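Gunelbridge Community Boards > Home & Garden > Getting organised

Thread: Yarn stash storage, what do you all do?

khany_knits
OK so I have finally admitted I have a problem. I tipped everything out on the spare bed on Thursday and I couldn't see the bed. There's sock yarn mixed in with chunky, three half-finished cardigans, and a carrier bag of something mustard that I have no memory of buying at all. My sister is coming to stay in August and she does need somewhere to sleep.

What I want to know is how people sort theirs. By weight? By colour? By project? And what do you put it in? At the moment it's a mix of vacuum bags, shoeboxes and one very nice basket that holds nearly nothing. Small room, one alcove with shelves, a bit damp on the outside wall if that matters.
Khanyisile x

Hendrik M
Damp matters. Sort that before you buy any boxes. Pull the shelves off the outside wall by a couple of inches and get some air behind them.

purlgrey
By weight, always by weight. I did colour for a year and it looked gorgeous, like a shop, and I could never find two balls of the same thickness when I wanted them. Now it's 4ply, DK, aran, and a "don't know" box which is bigger than I'd like.

Vacuum bags are fine for a few months but I wouldn't leave wool squashed in them for years. I had some lovely Arnico merino come out like a slice of toast. It did fluff up again after a wash, mostly, but I had to wind it all into skeins first and that was a whole weekend gone.

riaan_z
Going to disagree with purlgrey straight off, sorry! Colour is the only way that works for me because I do colourwork and nothing else. If you knit Fair Isle and it's all the same weight anyway then sorting by weight gives you one enormous box and you're back where you started. Depends what you make.

purlgrey
Well yes, if it's all the same weight. Hers isn't though, she said sock and chunky.

riaan_z
Fair enough, I read it too fast.

khany_knits
Don't fall out over me! It's about 200 balls if I'm truthful, and all sorts. Some of it is acrylic for baby blankets and I don't mind what happens to that. The good stuff is maybe a quarter of it.

Xiaoqing
I go by project and I'll stick up for it. Each project gets its own zip bag with the pattern, the yarn and the needles all in together, and then the bags stand upright in a box like files. When I finish one I pick the next bag. I haven't bought yarn since before Easter (well, one skein, it was a birthday).

The bit that hurts is the start, because you have to decide what everything is FOR. I had a bin liner of stuff with no purpose in life and I took it to the Magagula hall craft swap and came home with much less. I still think about one of the greens.

Hendrik M
Moths. Has anyone mentioned moths? Wicker baskets and open shelves are asking for it. My late mother lost a whole blanket's worth. Lids. Tight lids. And put anything second-hand in the freezer in a sealed bag before it goes near the rest.

tinyloops
How long in the freezer? I've heard everything from a night to a month.

Hendrik M
I do a fortnight. Might be overkill.

Karthik W
I do a week, then out for a day, then back in for another week. Somebody at my spinning group swears by it and I've never had a moth since, though I'd never had one before either so make of that what you will.

On the lids thing I'm not with Hendrik. If it's shut in a box in the back of an alcove you never look at it, and moths love being left alone. I keep mine open, I rummage in it every couple of days, and I give everything a shake when the clocks change. If the wall's damp then sealed plastic worries me more than moths do. Wool that goes in slightly damp stays damp.

Hendrik M
Then don't put it in damp.

Karthik W
Ha, OK, but you can't always tell, can you. I've pulled a ball out that felt fine and smelled like a cellar.

purlgrey
Lavender bags! Does anyone still believe in lavender bags?

tinyloops
I believe in them as a nice smell.

khany_knits
This is all brilliant, thank you. I'm leaning towards weight for the bulk of it and then project bags for the things I've actually promised to people. So what about the containers? I can't afford anything fancy, I've got 5 shelves to fill and they're deep but not very wide. I looked in Gallelis at the weekend and the canvas ones were lovely but they sag if you so much as look at them.

Xiaoqing
Don't do canvas! Mine went into a sort of puddle. You want something with stiff sides for deep shelves so you can drag it out without the whole thing folding up on you.

Karthik W
Plastic tubs with a hole in the front for your hand. They're cheap, you can wipe them, and you pull them out like drawers. Get two colours so you know which is which without labels. I have wool in one colour and everything else in the other and even my husband puts things back in the right one. This sort:
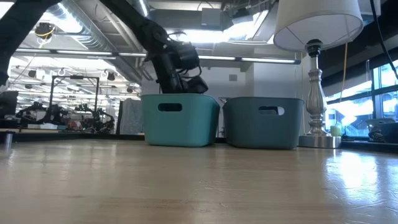
Teal one and the greyer one next to it, same shape, handle hole in the front

The only thing I'd say is check the hole isn't rough round the inside. I had an older set that snagged a mohair skein every time I reached past it and I was picking fluff off it for weeks. Bit of masking tape sorted it.

purlgrey
Ooh I like the teal. How many balls do you get in one?

Karthik W
Never counted! I fill it till it looks silly and then I start another.

Hendrik M
No lid though.

Karthik W
I knew you were going to say that.

Hendrik M
I'm only saying. An old pillowcase over the top would do it, tucked down the sides. Lets the air through as well, so that's your damp point answered.

Karthik W
That is quite a good idea, annoyingly.

riaan_z
Measure your shelves first whatever you get. I bought six crates once that were a finger's width too tall for the gap and they live in the shed now with plant pots in.

tinyloops
Can I ask a cheeky one while you're all here. What do you do with scraps? I mean the tiny bits, too small for anything. I've got a jam jar that's become a sweet jar that's become a bucket.

Xiaoqing
Scrappy blanket, two strands held together, don't think about it, just grab the next one. I'm on year three. It weighs as much as a dog.

purlgrey
Stuffing for toys. Snip it up small or it goes lumpy.

khany_knits
Update for anyone still reading! Shelves are pulled off the wall (Hendrik you were right, there was a proper black patch behind the bottom one, I've wiped it down and left the window open). DK and aran are sorted, and the mustard turns out to be cotton so it can be dishcloths. Chunky is still on the bed. Going to look for tubs tomorrow with a tape measure in my bag, and I've got two old pillowcases put by.

Does anyone want a hundred grams of bright orange eyelash yarn? Free, collection only.

riaan_z
No thank you!

tinyloops
Me please. Messaging you now.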